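Prumel 2 is out, and it can finally tell when the jaws have closed

Software, September

Geltis has put out version 2 of Prumel, its free toolkit for turning hand-held gripper recordings into something a robot arm can learn from. The download went up in the morning, and by lunchtime the project's message board was busier than it had been all summer.

The big change is in how Prumel handles contact. Version 1 read the gap between the fingers and guessed a grasp from that number alone. Version 2 looks at the gap, the wrist video and the motion of the tool together, and marks the moment the fingers take hold and the moment they let go. It also handles two hands at one table on a single clock, the feature people have been asking for since the first release.

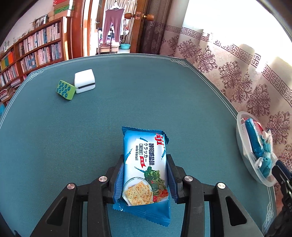
Soda crackers in the jaws.
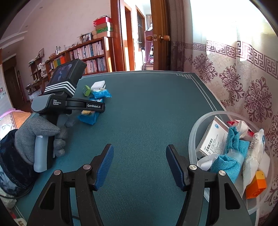 One tester in Trestoditz wrote on the board that snack packets had been the whole reason for giving up on version 1. A stiff box was fine, the tester said, but a crinkly bag gives a little when the fingers press on it, and the old code took every bit of give as a fresh grasp. A single pick could come out of the pipeline as four or five. After a night of running the new build over the same recordings, the tester reported one grasp per pick on nearly everything, with a few stubborn exceptions where the bag slid down between the fingers before it was lifted.

That matches what Geltis describes in the release notes. The new contact step waits for three signals to agree before it writes an event. The gap has to stop shrinking, the thing between the fingers has to stop moving relative to them in the video, and the tool has to start carrying it along. If only the first two line up, the event is saved as a "touch" and left for a person to check. There is a small viewer for going through those, with the arrow keys stepping from one touch to the next, and it's quick! Getting through a morning's worth of recordings takes less time than making a pot of coffee and drinking it.

The test set

Geltis built the release around a set of 3695 table-top recordings, all made with hand-held grippers and everyday stuff: packets, blocks, bowls, cloths, boxes from the medicine cabinet. Of those, 500 were labeled by hand, frame by frame, and kept away from the training side altogether. The scores in the release notes all come from those 500.

The old version and the new one were run over them side by side. Blocks and hard boxes were already good and got slightly better. Soft packaging is where the jump is, and the notes give the full breakdown by type of item, including the ones that still come out badly. Clear plastic is one of them. When a see-through container stands near the item being picked, the video part of the contact step sometimes latches onto whatever is behind the plastic and reports that the item has stopped moving when it hasn't. The team lists this as an open problem and has posted the failing clips so others can have a go.

It's a pleasure to read release notes like these. The charts show bad results right next to good ones, and the script that draws the charts ships with the code.

Two hands, one clock

The two-hand support deserves its own paragraph or three. When both hands hold a gripper, there are two video streams, two finger-gap readings and two guesses at where the tool is in the room. In version 1 you lined them up yourself, usually by clapping the grippers together at the start and hunting for the spike in both files. It worked, but a drift of a few frames by the end of a long recording was normal, and a few frames is plenty to make a handover look like one hand letting go before the other has arrived.

Prumel 2 does the lining up continuously. Each gripper shows up now and then in the other one's camera, and the software uses those glimpses as anchor points. Between glimpses it leans on the room: door edges, shelves, the corner of a table, anything that stays put and has enough detail to hold on to. Patterned fabric is apparently wonderful for this in small amounts and terrible in large ones, as repeated motifs all look alike to the matcher. The notes suggest turning on the "far points only" option if a big repeated pattern fills most of the view.

What comes out is one file with both hands in the same set of coordinates. You can scrub through it in the viewer and watch the two tool paths as colored lines crossing over the table. It is good fun to play with even if you have no robot anywhere in the building.

From path to plan

The other half of the release is a planner called Biswas, which used to be a separate download and now comes in the box. Biswas takes the cleaned-up hand path and works out whether a given arm could follow it. People move their wrists in ways that many arms can't match, and they reach around things without thinking about their elbows. Biswas checks the whole path against the arm's joint limits, marks the stretches it can't do, and offers a nearby path where one exists.

In the old standalone version that check was all or nothing. A recording with one bad twist in the middle was thrown out. Now the path is split at the contact events, so the reach, the grasp, the carry and the release are judged one by one. If only the reach is a problem, Biswas swaps in its own reach and keeps the human part where the fingers meet the object. Geltis says that many recordings it had written off are usable again.

There are ready-made settings for 22 arm and gripper pairings. If yours isn't on the list, you write a short text file with the joint limits and finger width, and the guide has a worked sample. We tried it with an older arm that isn't covered and had a file that loaded on the second go. The first go failed on a missing minus sign, and the error message pointed straight to the line – a small thing, but a welcome one.

Speed and setup

Prumel 2 runs on an ordinary desktop. A graphics card helps a lot with the video step, and without one you'll want to leave it going overnight for anything more than a handful of recordings. Installing is one command on Linux. Windows works through the usual Linux layer, and the Mac build is marked as experimental.

Old project folders open in the new version, but the contact events have to be worked out again from scratch. The converter asks before it overwrites anything. Make a copy anyway. Labels fixed by hand in version 1 are carried over as notes and show up in the viewer in gray, next to the new ones, so you can see where the two disagree. On the message board a couple of people have already said that this was the best part of upgrading, with one admitting that the gray marks were wrong more often than the new ones.

A few things didn't make it. Support for grippers with more than two fingers has been pushed to a later release, and so has live mode, in which the contact step would run while the recording is still going on. There is a half-working branch of live mode for anyone who likes to live dangerously. It drops frames if the room is bright and the camera is set to full resolution, and the viewer has to be restarted each time you change tasks.

Teams that rely on the old event format can keep it with a switch in the settings file, and Geltis plans to leave that switch in until version 3. Bug reports go to the same board as before. The list of known issues is pinned at the top, with the clear plastic one first.

The sample pack can be downloaded separately from the code. It holds 22 short recordings, one for each ready-made pairing, with the hand-made labels included. Unpack it into the project folder before starting the viewer for the first time, or the demo menu comes up blank.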